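2025-05-19, notebook, Bokum cell

Paper sorting, second round with the new grasp filter

Okay, so the short version is that the filter helps, and it helps in a place I didn't expect. I was all set to write that it cleaned up the approach angle. Nope! The approach angles look the same as they did in March. What changed is how hard the policy squeezes before it commits to the lift.

What I ran

Training set is the Pravitz demos, 692 episodes, same as before, minus the ones the filter throws out for a late regrasp. I kept the learning rate and the batch size where they were (tempting to fiddle, didn't). Crumpled brown paper only, no foil, no cups. Each paper starts somewhere on the white table and has to end up in a tray. I reset by hand after every trial and re-crumpled when a piece got too flat, which is a sloppy protocol and I know it. Flat pieces are a different problem and I don't want them leaking into this one.

Two checkpoints, old and new, 13 trials each, alternating so the light and the tiredness of the paper come out even.

Numbers

Old checkpoint: 2 clean placements. New one: 11. I reran the log parser because I didn't believe it, and it gave me the same thing. Small sample, single table, single kind of paper, so please don't put this on a slide yet.

Most of the old failures are the same failure. The fingers close, the paper gives, the policy reads the give as a miss and opens again. With the filtered data it seems to wait the give out. My guess is that the late-regrasp demos were teaching it to panic, and there were enough of them to matter (Gretstead saw something like this with cloth bags, worth rereading their notes).

Carry height is the thing I still don't like. It keeps the paper really low over the tabletop on the way across, and a bigger crumple is going to drag sooner or later. I went back through the demos and the people teleoperating do it too, so it's learned fair and square. Could add a height term, could just record a few demos with a higher carry. I lean toward the demos. 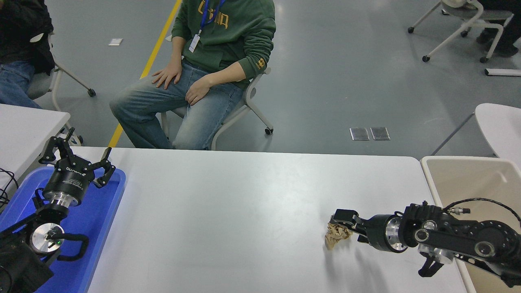 To do

Rerun both checkpoints with fresh paper, cut from one roll so the stiffness matches.

Plot finger current against time for the old failures. If the open command always lands right after the dip, I'm happy with the panic story.

Ask the Trình folks for their threshold on late regrasps. Mine is a number I picked by eye and it's hardcoded in two places, ugh.

Try the other tray as the target without retraining. Pure curiosity, low priority.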